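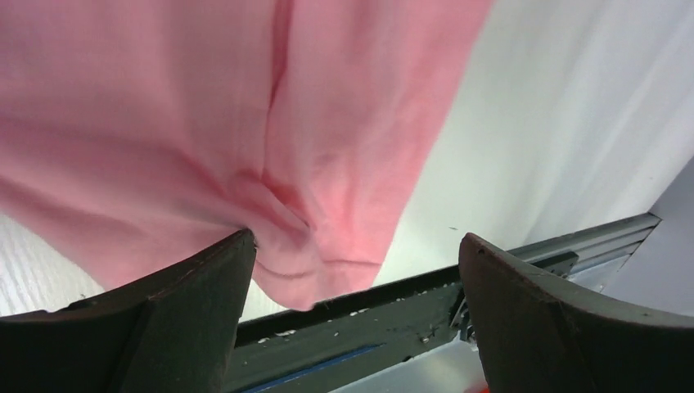

Catinca Jitaru
Minutes secretary, Wosov Linen Group

Groups > Wosov Linen Group > Minutes > March

Present: Bogdan Ene (chair), Seul-gi Ham, Oana Jitaru, Catinca Jitaru. Apologies from Sebastian Ghiță.

The meeting opened at 18.30. The February minutes were agreed with one correction: the hire to the Lazăr hall was for two evenings.

1. Pink cloths
Oana has been through the shelves and the current stock is 181. The soft matte pink ones crease in storage, mostly down the middle. Seul-gi asked if they could be rolled. Bogdan thought the shelves too shallow for rolls. Agreed to fold in thirds from now on and to hang any cloth going out the next day. Oana to write a card for the cupboard door.

2. Hems
18 cloths put aside for mending. Seul-gi will take them home and use the thread left over from last year. Catinca has the spare bobbins.

3. Laundry
Zender has quoted 296 for the spring wash, collection included. Gekholm has not replied. Bogdan to ring them once more — if there is no answer by the end of the month we go with Zender. Pressing is extra at both places, and Oana would sooner we did our own.

4. Labels
The box of 2000 sew-in labels is nearly full still. Agreed to label pink first, then white. Sebastian to be asked if he can bring the second iron.

5. Any other business
The cupboard key sticks. Bogdan will oil the lock.

Closed at 19.40. Next meeting in April, same room.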